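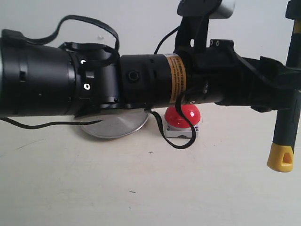 Figure 1. At the work table, July.

Does a Pale Work Table Make Sense for Hand Tools?
Project report, DSGN 3425, Norkside

The Skilow leaflet that came with our table says the top is "made for real work." I picked this as my project question after reading that line a second time and noticing it doesn't say what work. Writing on it? Eating lunch on it? We put hammers on ours, and the leaflet doesn't mention hammers anywhere.

My starting view was that a cream or off-white top is a poor choice for a tool table. It looks clean in a catalog. In use, every dark line shows, and then people argue over whether the line is damage or just a mark that somebody left with a pencil. I wanted a fair way to settle that argument.

The method was simple. I looked at the top from a low angle and from standing height, then ran a fingernail across each line. If the nail caught, I called it a scratch. If it didn't, I called it a scuff and tried a damp cloth. I know a fingernail is not an instrument. My lab partner wanted to use sandpaper, 400 grit, to make a standard scratch for comparison, and I said no because the table isn't ours.
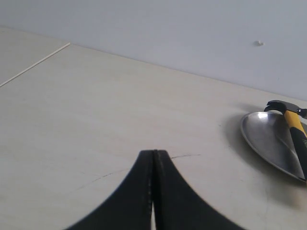

The hairline ones gave me the most trouble. They are so thin that the nail test depends on how hard you press, and I got different answers on the same line. I wrote those down as "not settled," which my partner thought was a cop-out. I still think it beats guessing.

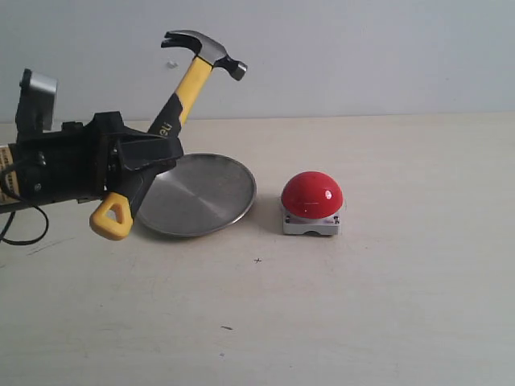 Tainá Nogueira
Second-year student, Product Design

The hammer is an ordinary claw hammer, steel head, with a yellow-and-black handle and the letters "neu" on the shaft. People assume the soft grip end protects the table. Maybe, if that's the end that touches down. The claw has no such padding, and I don't trust anyone to set a hammer down grip first every time.

The shallow steel dish is the other suspect. It has a raised lip, so it holds small parts well, but any grit under it could get dragged along when the dish is slid. I didn't test this and can't claim it.

My recommendation is a mat under the tools, in a dark color. I would not pay extra for a tougher top until Skilow says what it was tested against.

2 comments

Liudmyla Tymoshchuk
Good that you left the thin lines as not settled. Next time have a second person do the nail test without seeing your answers.

bhatt_k
We had a mat. Grit got under that too.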